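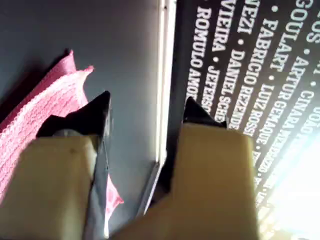

La pinza con las puntas negras, junto a la tela rosa.

Pregunta: ¿Qué presupuesto real necesito para una pinza que agarre toallas?
Publicado el 18 de agosto de 2019 en Compras y equipamiento

Hola a todos, a ver si alguien que ya haya pasado por esto me echa una mano. Tenemos una lavandería pequeña en Espiritu y llevo meses dándole vueltas a automatizar una parte del doblado, empezando por las toallas de rizo. El brazo ya está decidido (un Homov de segunda mano, nos lo dejan a buen precio), pero con la pinza me estoy volviendo loca.

Me han pasado dos presupuestos. Uno es de Pandia, 572 euros por una pinza de dos dedos con el cable y el soporte incluidos. El otro es de un taller que me imprime los dedos para montarlos en un motor que compro yo aparte, y se queda en 300. La diferencia no es enorme, pero es que luego hay que sumar repuestos, portes y las horas de ajuste, y ahí ya no sé calcular. ¿Cada cuánto se cambian las puntas? ¿Compro recambios desde el principio o espero a ver? Lo que menos me apetece es gastarme el dinero dos veces - que me conozco.

Ah, y trabajamos casi siempre con rizo, algo de punto también. Nada rígido.

Respuesta 1 (la más votada)

Yo me fui a lo barato y no me arrepiento, pero te cuento la letra pequeña. El taller me cobró poco por los dedos y luego estuve 5 semanas ajustando la apertura, porque con el rizo grueso cerraba de más y con el fino se le escapaba la tela. Si tus horas las cuentas como gratis, te sale a cuenta. Si no, haz números otra vez.

Mi consejo es que separes el presupuesto en dos partidas. Una, lo que compras una sola vez: brazo, pinza, soporte, mesa. Otra, lo que se gasta: puntas, tornillería, cables. Las puntas son lo que más sufre, pide un par de juegos con el primer envío y así te ahorras los portes, que a mí me los mandaron desde Grovport y dolió más el transporte que las piezas.

Y otra cosa, pregunta si las puntas se cambian sueltas o si va todo el dedo de una pieza. A mí se me pasó y tuve que pedir los dedos enteros otra vez. Ahora los tengo con la punta atornillada y en un momento está cambiada (bueno, en un momento si encuentro la llave).
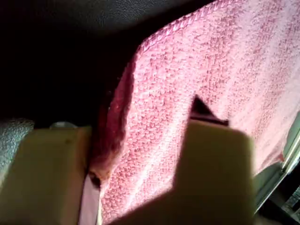
¿Conviene comprar los recambios junto con la pinza?
Conviene, sobre todo las puntas, porque pagas un solo envío y no te quedas parada esperando una pieza pequeña.

Respuesta 2

Yo cogería la de 572 sin pensarlo. Lo barato sale caro.

Respuesta 3

Depende mucho de cuántas toallas quieras pasar al día, y eso no lo dices. Para hacer pruebas te vale cualquiera de las dos. Para un turno entero yo miraría antes que nada la garantía y si te prestan una pinza mientras reparan la tuya, que en mi caso fue lo que inclinó la balanza.

También te diría que lleves tus propias toallas a la demostración. Las que tienen los comerciales son siempre nuevas y con el rizo perfecto, y luego en el taller te encuentras las que llevan años de lavadora, con hilos sueltos, y el agarre cambia bastante. Yo fui con una bolsa llena y me miraron raro, pero salí con una idea mucho más clara de lo que estaba comprando.

Sobre el brazo usado - pide el registro de horas antes de firmar. Y mira que el soporte de Pandia encaje en esa muñeca, porque los adaptadores se pagan aparte y no suelen venir en la primera oferta.

Comentario de la autora de la pregunta

¡Mil gracias! Lo de los adaptadores ni se me había ocurrido, mañana mismo llamo. Y preparo la bolsa de toallas viejas.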